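# Garnus: utensil sorting with hand-held grippers

Garnus is the tabletop subset of the Hawthorne demonstrations. It was recorded in home kitchens in Gusden and is used to train and test policies that put chopsticks and spoons into an upright holder. It holds 1613 episodes from 14 kitchens. Each operator works with two hand-held grippers, and each gripper carries its own wrist view.

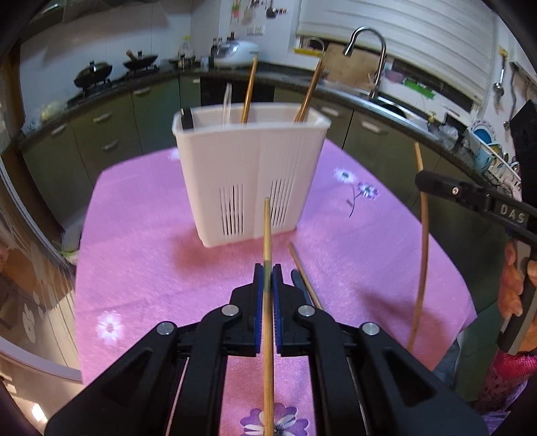
*Wrist view, chopstick held upright in front of the holder; second gripper at right.*

## Method

The policy takes the wrist views and the gripper opening, and predicts a short run of relative tool poses. No fixed camera is used. Kitchen backgrounds are left unmasked. Episodes are split by kitchen, so no test kitchen appears in training.

Thin objects are the hard case. A small error in the grasp angle at the jaws becomes a large error at the far tip, and the insertion then catches the rim of the holder. We therefore label two events per item:

- `grasp`: both pads in contact with the item
- `release`: pads open with the item inside the rim 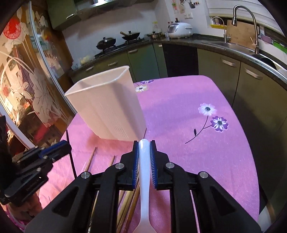
Spoons carry the same two labels, plus a flag for which end is held. Bowl-end and handle-end grasps are kept in one class during training.

## Result

On the Rurnudport test bench, the policy completed 71 of 100 single-item insertions. Most failures were chopsticks released too early. Training on one wrist view instead of both lowered the score, mainly on items lying close together.

## Known limits

- Glossy sticks on patterned cloth give noisy `grasp` labels.
- Bundled chopsticks are not labelled one by one.
- Holder shape varies between kitchens and is not recorded in the metadata.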